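Teuber troca cabides de arame por madeira na rouparia

A Teuber, que gere a rouparia desportiva do complexo de Pondham, começou em novembro a substituir os cabides de arame por modelos de madeira com gancho metálico. A primeira entrega, da Gotgate, foi de 400 unidades.

As camisolas de manga curta em tecido sintético são estendidas com a frente para cima e recebem o cabide pela gola. 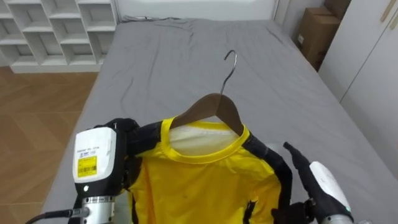 Armazenamento

Cada varão leva até 30 peças, com 3 centímetros de intervalo entre ganchos. As camisolas com frisos de cor contrastante ficam em varão separado. A lavagem continua a cargo da Watereo.

Os cabides de arame são recolhidos à medida que os varões forem convertidos. A troca completa demora seis semanas.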